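Folding and Sorting at Home: Project Report

Submitted by Declan Dunne and Adoración Robles
Household Studies, second-year project

1. What we set out to do

Our project looked at how people fold and sort clean clothes at home, and whether the place they do it changes how the job gets done. We picked laundry since everyone in our class does it and most of us do it differently. Our instructor asked for a small project with a clear question, so ours became: what does a bed offer as a folding surface that a table does not, and what does it take away?

We worked in two homes. The first was Adoración's family apartment on Gittins Street. The second was the upstairs unit Declan shares with his cousins in Stullcombe. Neither home has a laundry room. In both, clean clothes come up from a shared machine downstairs and have to be dealt with in whatever room is free.

2. Background

Our textbook has one chapter on clothing care. It covers washing and drying in detail and gives folding a page and a half. The page and a half assumes a flat table at waist height. We asked our classmates where they fold. The most common answer was the bed, then the couch, then the top of the dryer. A few people said they do not fold at all and take things out of the basket as needed.

Adoración's grandmother folded for a hotel in Banport for many years and still folds towels in thirds, never in half. She taught us her method for pants, which we used as our standard fold: lay them flat, bring one leg over the other, smooth from the waistband down, then fold up from the cuff twice. Declan's method before this project was to fold once at the knee and put them on a shelf.

3. Method

We planned the project in October and did the folding sessions over the next several weeks. Each session used one mixed load of clean clothes. We sorted into pants, tops, and everything else. Socks were left out after the first session since they took over the notes.

On the bed, clothes were spread out before folding. On the table, they were taken from the basket one at a time, as the table was too small to spread anything next to the piece being folded. This was the main difference between the two setups and we decided to keep it, as it is how people would really use them.

The table was a Furneo folding table that Declan's cousins already owned. We did not buy anything for the project. After each session we each wrote 200 words without talking to each other, then compared. The full set of notes came to a little over 3,000 words and is in the binder.

4. What we found

The bed is good for large and soft things. A pair of sweatpants can be laid out full length with both legs straight, and there is still space for something else next to it. With the whole garment flat you can see where the seams are and whether a cuff has turned under. On the table the legs of most adult pants hung over the end and pulled the waistband crooked, so we had to hold one end down with a forearm.

The bed also lets finished clothes stay near the work. We kept the folded stack at the side and added to it as we went. It did lean, and if the person folding sat down on the mattress it fell over. We stopped sitting down. 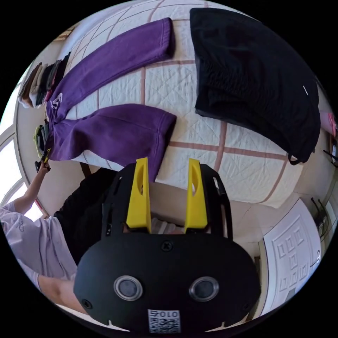

Stullcombe, January 2023

The purple sweatpants are laid flat across the bedspread with the waistband to the left, and the large black piece is spread out on the right half of the bed. The stack of folded clothes at the upper left is beige, gray, black, and dark red.

Two things about the bed were worse than we expected. One is height. Both beds are low, and reaching across to straighten something on the far side means leaning over with one hand down. Adoración felt it in her back by the end of a full load. Declan is taller and felt it sooner. The other is softness. Smoothing a shirt on a mattress pushes the fabric down into it, and the crease comes out less sharp than on a hard surface. Button-down shirts were better on the table every time.

A quilted cover turned out to be helpful. Stitched lines give you something to line a leg or a hem up with. On a plain blanket we folded more by eye, and the finished pieces were less even in width. We had not planned to look at this, so we only have our notes for it and no proper comparison.

Dark clothes were easy to see on a white cover and hard to see on the navy blanket in the Gittins Street apartment. We put a light sheet down there for the later sessions.

5. Problems

Our loads were not the same from one session to the next. We used what was clean. A better version would use one fixed set of clothes, washed and refolded each time. We also know that we got faster as the weeks went on, and that had nothing to do with the surface.

We meant to interview 4 households and finished two. The other families were willing but we ran out of time before the break.

6. Conclusions

For sweatpants, bedding, and anything bulky, we would fold on the bed. For shirts and anything with a collar, we would use the table, even a small one. Sorting should happen before folding in both cases. When we skipped it, we ended up restacking at the end.

Declan now folds pants the grandmother's way. Adoración still does socks last.

The report was limited to 2,000 words not counting the binder. Copies of the session sheets can be requested from either of us.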